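Stomden (cloth-folding robot)

Stomden is a shop-built robot arm for picking up and folding small woven cloths, put together by Baltasar Barroso and Abrehet Fikre at the Kilaver shared workshop. Two-fingered gripper, camera down by the fingers, blue work surface.

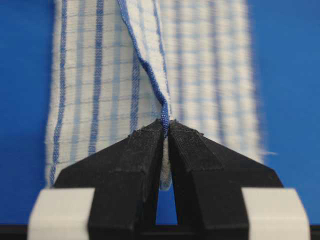

Background

Started in June as a sorting arm for screws, under the name Tovlow. That version was dropped after the base cracked. Barroso kept the motors and the wiring, Fikre rewrote the control code and moved the project over to cloth. The second arm is the one still in use — parts cost came to 745 dollars, not counting the bench, which belongs to the workshop.

Gripper

Black fingers, angled faces, narrowing toward the tips. Dark grip pads on the fingertips, which pick up white lint and need cleaning with tape. Early fingers had bare tips and let thin fabric slip out. The pads came from a bag of offcuts at Teixeira, a hardware store near the workshop. Closing force is set in software, no force sensor.

Picking up cloth

The usual test piece is a white cloth with blue stripes and a faint grid. The arm comes down over a raised fold, closes, lifts, then turns the wrist 90 degrees and lays the cloth down again. The stripes help the code find wich way the cloth is lying. Plain cloth works less well. A lift counts as good if the fold stays in the fingers for 12 seconds.

Known problems

Loose threads get read as the cloth edge. Folds taken to near the border twist on the way up. The camera focuses at one distance only, so part of a close view is often blurred — a fix was tried with a second lens and given up. Wrist cable wears through where it passes the elbow joint, replaced 2 times.

Plans and files

Drawings and code are kept on the workshop's shared drive. Last update to the parts list 2019-04-26. A lighter wrist is planned, no work done on it yet.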